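**Service notice for owners of the Teltilis two-finger gripper: fingertip pads working loose during cloth handling**

Farnura supplies the Teltilis gripper for light handling of textiles, packaging and small household goods. The notice applies to all units fitted with the soft fingertip pads. It replaces the guidance issued in November and should be kept with the operating manual.

## What has been reported

Customers have informed us that a fingertip pad may turn or slide on its finger after long periods of cloth handling. The fault begins at the lower pad in most reports. A pad that has moved does not always stop the gripper from closing, and the controller does not show an error. The first sign is usually a dropped cloth or a fold that slips out during the lift.

In two cases the pad came away completely and the bare fingertip closed on the fabric. No injury has been reported. The finger beneath the pad is hard, however, and an operator who reaches in to free a caught cloth could be pinched.

Some owners wrap the fingers in tape to protect the finger bodies. Tape is permitted, provided that it stops short of the pad and leaves the tip free to seat properly.
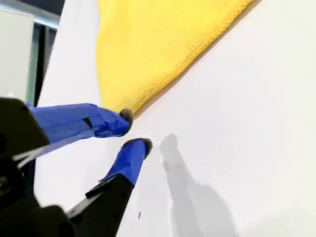
## Checking the gripper

1. Stop the program and press the emergency stop before placing a hand near the fingers.
2. Hold each pad between thumb and forefinger and try to turn it. A sound pad does not move.
3. Look for tape that has crept under the base of the pad. Remove it and wrap the finger again.
4. Release the emergency stop, step back, and run 20 open and close cycles with no cloth in place.
5. Repeat the cycles with a folded microfiber cloth. Grip it at the hem, where the fabric is thickest and the load on the pads is greatest.
6. Press the emergency stop and test both pads by hand once more.

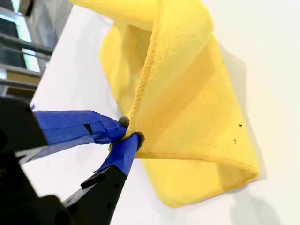

*Reading time: 2 minutes*

If either pad has moved, take the gripper out of service. Do not glue the pad in place. Glue hardens the soft material and makes later removal difficult.

## Replacement parts

A revised pad with a deeper seat is available under part reference Bernach 28. It is supplied in pairs, and both pads must be changed together. The work requires no special tools. Owners whose grippers are under warranty will receive one pair without charge.

## Reporting a fault

Reports should be addressed to Nia Bellis, Product Safety, and should state the serial number, the material being handled and whether the fingers were taped. Requests for parts are handled by Parviz Kordestani, Customer Service. Please retain any pad that has come off, as it may be requested for inspection.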